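30 July 2020

I slept badly and got up before the alarm. The neighbor above was moving chairs again. I made tea, I drank half of it, and then I walked to the office because the bus was full of people and I did not want to stand so close.

Today I had to work upstairs, at the place near the railing. I like it there more than at my desk. The round table has a warm color, like honey, and when I sit at it I feel I am in a small café and not in a company. In December I wrote in this diary that the table was too small for us. Now I think the size is right. It has no corners, so I do not hit my hip when I go around it, and with my old desk I had a blue mark every week.

The only thing I don't like is the marks from cups. In the morning I found 2 new rings and I cleaned them with a little of the Floler oil and a soft cloth. One went away. The other is still there, but weaker. 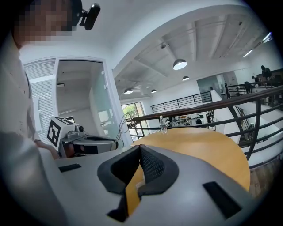 How long must the oil stay on the wood before one can put a cup on it? One night is best, and if there is no time for this, then five hours with the window open.

I copied this from the paper that came with the bottle, so that I don't have to look for it again. The bottle from Floler has 200 ml and I paid 1431 for it together with the cloths from Yaman, a price I still find high. My mother used only kitchen oil and her table was beautiful. But hers was dark, and on dark wood one does not see so much.

I should also keep to my own rule about water. A clear plastic bottle with a cap can stay on the table, an open glass cannot. I said this to the others at lunch and they laughed at me, in a kind way, I think.

In the afternoon it became very bright upstairs. The blinds in the glass room are white and they make the light softer, but at the table there is nothing like this. I turned my chair two times. I finished the letter to Sondum and I started the list for Tasent, and this list I will have to continue tomorrow.

At home I ate soup and bread. My back hurts a little. I want to buy a cushion for the chair, a flat one, maybe gray.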